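Covering and laying out a table for seasonal display pieces

These notes come from the Skitwood household pages and apply to any flat table used for plates, small ornamental pumpkins and similar light objects. They assume a loose cloth, with no clips or underlay.

1. Check the lighting first

Switch on the lamp that will be in use when the table is seen, and turn off the others. A plain matt cloth shows creases mainly under light from one side. Glossy plates show reflections from directly overhead. Lamps rated at 4,000 K give a neutral white. Warmer lamps shift green towards yellow.
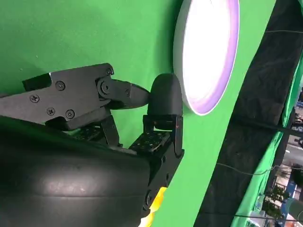 2. Fit the cloth

Cut or fold the cloth to give an overhang of 113 mm on each side. Iron it on the reverse while slightly damp, then lay it from the centre outwards. Smooth with the flat of the hand, one direction only. Bright green suits orange, yellow and white pieces, and it is easy to keep an even colour if the whole cloth comes from one roll. Kullura felt and Tichý cotton both drape acceptably; the felt is heavier and stays put better on varnished tops.

Lift rounded objects clear of the cloth when moving them. Dragging pulls the weave and leaves a ridge

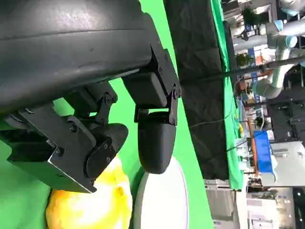 that has to be worked out to the nearest edge by hand. Hold lumpy or ribbed pieces low on the sides, never by the stalk.

3. Place the plate

Put the plate down before anything else, near the middle. Use a shallow round one with a raised rim, in a pale colour. A dark backdrop behind the table, hung separately from the cloth, hides the wall and makes the rim easier to see.
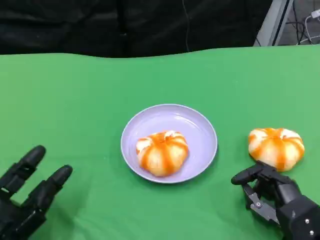 Leave the far edge of the cloth slack. Pulled tight, it creeps backwards and takes the plate with it. Folds near the front corners can be pressed out with a cool iron through a tea towel.

4. Add the pumpkins

Small squat pumpkins in orange and white need no stand. Set them on the cloth first and try the positions before putting any on the plate.
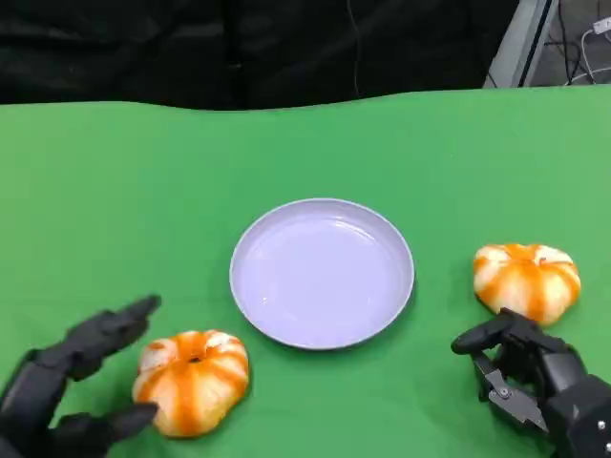
Keep any real ones on a plate overnight, as a soft base will stain cotton. Tatiana Oravec recommends Flonmont stain powder for old marks, left on for an hour and brushed off dry.

Store the cloth rolled on a tube, right side out.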